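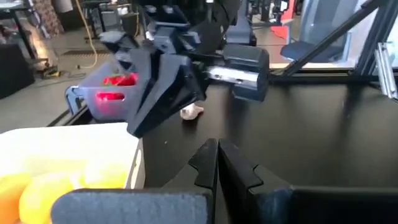 3.2 Sorting task and containers

Sorting was done by fruit type, one bin per type where possible. Soft red fruit went into small translucent containers, firmer yellow and orange fruit into open white bins. Same split as the Cosgrove trials, kept on purpose so the two sets could be compared. Black tabletop throughout. Pale surfaces were tried at Draltham and dropped, too much glare and the lighter items were hard to pick out.

Figure 3. White bin with yellow and orange fruit, lower left; gray translucent container with red items, strawberry-like, held over the black tabletop.

Container choice mattered more than we expected. With translucent walls the contents can be checked from the side, no need to tip or open anything. Color reads fine through the plastic (Figure 3), shape less so. For damage scoring the walls are no help at all — bruising has to be judged with the fruit out on the table. Open bins are the reverse: easy to look into from above, hopeless from a low angle once the rim gets in the way.

A full sort was 40 items. We logged 79 sorts at the Skilladdale site, of which 11 were thrown out for mixed delivery batches or mislabled bins. Of the rest, 31 used the white bins only and are reported seperately in Section 4. Items that fit neither type were left on the table and entered as "unassigned". They were not forced into the nearest bin, see Hrnčiar's coding notes in Appendix B.

Order of filling was left open. Most sorts began with the yellow fruit, which is bigger and clears space fast. Soft fruit last, usually. Koutsoukos argued for the opposite order, soft fruit first so nothing rolls into it, and a short run in August followed that rule. Too few sorts to say much. Bruise scores in Table 2, both orders.

One more point on bins. Fruit was laid in a single layer, no stacking. The Trodness protocol allows two layers for citrus but we did not use this, as lower-layer fruit could not be scored without unpacking the whole bin.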